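Filed under: Days Out / Open Doors / Repair & Reuse

I'd been meaning to get to the Mumley open day for ages, and this year I finally got myself on the early train to Curemgate with a flask, two cheese rolls and a carrier bag of dead chargers (more on those later). It's a reuse works, housed in what used to be a hosiery mill, and once a year they let the public wander through and get in the way.

First thing to say is that it's a proper hike from the station. The leaflet says a short stroll. It is uphill the whole way and the wind comes straight off the canal, so wear a hat! I got there pink in the face and was handed a sticker with the number 142 on it, which I took to be my place in the queue but was in fact my coat.

Our guide was Ditte Lauritsen and she was a delight, very quick, talks with her hands, doesn't mind daft questions. She started us off in the goods-in bay, where the donations come off the vans, then up the old stone stairs to the keyboards and monitors. I could have stayed with the keyboards all morning. There's a Reisinger washing cabinet up there, a great humming thing like a pub glasswasher, and they run the keycaps through it in net bags. One man in our group asked if you could do your own at home in the dishwasher and Ditte pulled such a face that he went quiet until lunch.

Lunch, by the way, was leek soup in the canteen and very good. Get there early, they ran out of bread.

After that came the part I'd really gone for, the cable room. I know how that sounds. But I have a drawer at home, you have a drawer at home, and I wanted to see how people who do it for a living go about it. Mirsad Janevski runs that room and he gave us the full talk. Everything arrives in one enormous knot. They tease it apart by hand, wipe it down, test it on a little bench meter and then sort it by plug, and last of all it gets boxed for schools and community centres. His rule is that you never wind a cable round your elbow. Big loose loops, he says, and let it lie the way it wants to. I had a go with a long one and it sprang open in my hands twice, to general amusement. 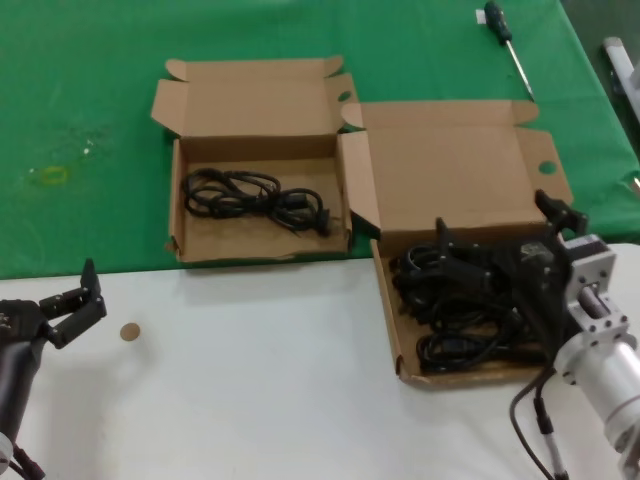 Khang Khúc told me he'd given up on loose loops years ago and puts a strip of Velcro on every lead in the house, even the kettle. Mirsad said fine, if you've the money for the Velcro. They kept that going all the way down the corridor.

I do like a plain brown cardboard box for this sort of job, I must say. A couple of those with fold-back lids and my drawer would be sorted, power cables in one and all the oddments in the other. Black leads are a pain to tell apart once they're heaped up, though, so I'd want labels.

My carrier bag went in the donation cage by the exit. More than 7 chargers in it, and one I suspect belonged to a phone I had at college. The shop was shutting as I came through but I got a refurbished Bellau desk lamp and it's on beside me as I type. Next open day is in September, entry is free, and the 712 bus stops right outside the gate, so you can skip that hill.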